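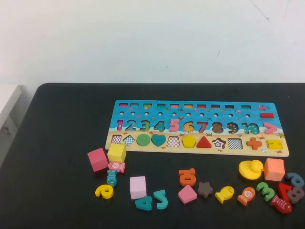 Drafty Doors and Windows: Tips From the Candlow Home Repair Page

Most of the calls we get in December are from people who think they need new windows. Many of them need a tube of caulk and an afternoon. These tips cover the jobs a homeowner can do with hand tools, and the points where it makes sense to stop and call someone.

Finding the leak

Pick a windy day, turn off the furnace fan and close every window and exterior door. Wet the back of your hand and move it slowly along the edges of the door or the sash. A stick of incense works too, if you watch the smoke near the corners. Mark each spot with painter's tape as you go. Do the whole house before you buy anything, or you will be back at the store on Wednesday for the size you didn't get.

Check the places people skip: the attic hatch, the outlet plates on outside walls, the gap where the dryer vent goes out, and the bottom corners of the front door.

Doors

Close the door on a strip of paper and pull. If it slides out easily, the weatherstripping at that spot is worn or the door is out of line. Check the hinges first. A loose top hinge lets the latch side drop, and new foam will not fix that. Replace one of the short screws with a long one that reaches the framing and tighten it by hand.

Foam tape is cheap and goes flat within a couple of winters on a door that gets used. V-strip lasts longer. Clean the jamb with rubbing alcohol and let it dry before you stick anything to it. Cut the side pieces a little long and trim them in place.

For the bottom of the door, a screw-on sweep should just touch the threshold. If it drags, it will wear out and probably scratch the floor. Our carpenter, Ewan Kingi, sets the sweep with the door closed, marks the screw holes through the slots, and drives the screws in the middle of each slot so there is room to adjust up or down later.
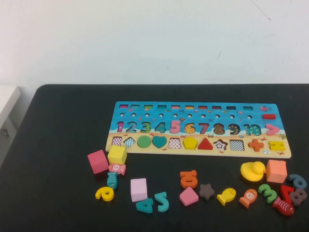

Can I caulk a window shut for the winter?

Use a removable rope caulk on windows you don't need to open, and leave at least one window in every bedroom free so people can get out. Regular caulk on a moving sash is a mess to cut out in the spring.

Windows

Caulk goes where two parts that don't move meet, such as the trim and the siding. Weatherstripping goes where something slides or swings. Scrape out the old bead before you run a new one — caulk over caulk peels. Cut the tip small, hold the gun at an angle, and keep an even pace. Smooth it once with a damp finger and leave it alone.

Do not seal the small weep holes along the bottom of the outside frame. They let rainwater drain. Loretta Ambrose in our office keeps a list of repeat calls, and plugged weep holes are on it every year.

If a gap is wider than a pencil, push in foam backer rod first, then caulk over it. A deep gap filled with nothing but caulk tends to crack down the middle.

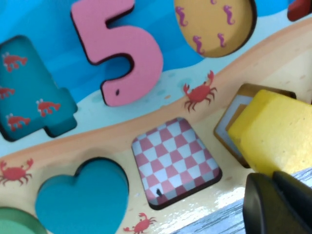 Puzzle board with a beach design and a teal number 4.

What to have on hand

2 tubes of paintable exterior caulk
2 rolls of V-strip
7 feet of backer rod
4 long hinge screws
Painter's tape, a putty knife, rubbing alcohol and rags

When to call

Soft wood at the sill, a door frame you can move with your hand, or fog between the panes of a double window are not weatherstripping jobs. Take a few pictures before you call, including one from outside, and have the width and height of the opening written down. If your house has a gas furnace or water heater, ask for a combustion safety check after any big round of air sealing.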